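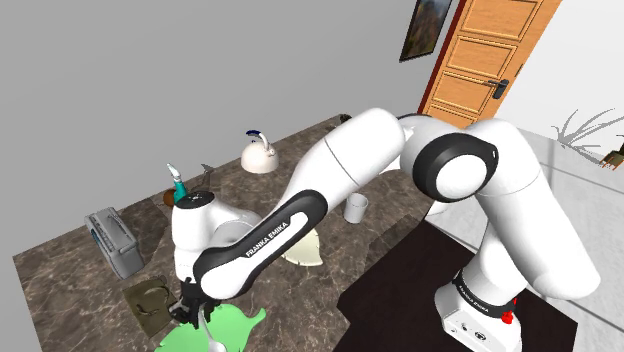
When my aunt died she left me her kitchen table, and with it, I suppose, the whole business of stone. I had never given stone a thought before then. It was the stuff of churches and doorsteps, and of the bathroom in a hotel I once stayed at with my sister, where everything you touched made you want to put your socks back on. But once you begin to look at tabletops you can't leave off, and I have spent most of this spring looking at them. The one I keep coming back to is brown, with that marbled pattern running all through it, the sort of brown you might see in a cup of tea when the milk has only just gone in. Brown marble went out of favour for a long time (my mother's generation couldn't get rid of it fast enough) and I am so pleased to see it creeping back.

My aunt's table is from Piltau, where she lived for 17 years and where, if you believed her, every household had a slab of something or other in the kitchen and rolled its pastry straight on to it. The top had a ring on it where she used to stand the vinegar. I wanted the ring gone, then I wanted it kept, and in the end I took the problem to Inmaculada Campos, who has a workshop behind the old bus station in Risum and mends tables for people who have grown fond of them.

"Vinegar, lemon, wine," she said, running her thumb over it. "It's always somebody's supper." She told me that acid eats the polish off marble, so that what looks like a stain is really a dull patch, and no amount of scrubbing will shift it. It has to be polished back by hand, and slowly. She charges by the day and will tell you quite cheerfully if she thinks you are wasting your money.

We talked for most of the morning. She learned the trade from Phúc Khúc, who came to Risum to lay floors and stayed to teach, and who still drops in to disapprove of her sandpaper. He likes a dark stone best, he told me, and he likes it used. He has a café table at home that is 100 years old and so worn in the middle that a pea will roll to it from any side — I was shown this, with a pea.

For anyone tempted, their advice was much the same. Wipe up spills when they happen. Use plain warm water and a soft cloth, with a drop of mild soap at most. Leave the bathroom sprays in the bathroom. And go and see a slab in daylight before you buy it, as browns can look quite purple under shop lamps.

I kept the ring, by the way. Inmaculada took 2 days over the rest of the top and worked carefully round it, and in May the table goes into my own kitchen, under the window, where the vinegar will have its place again.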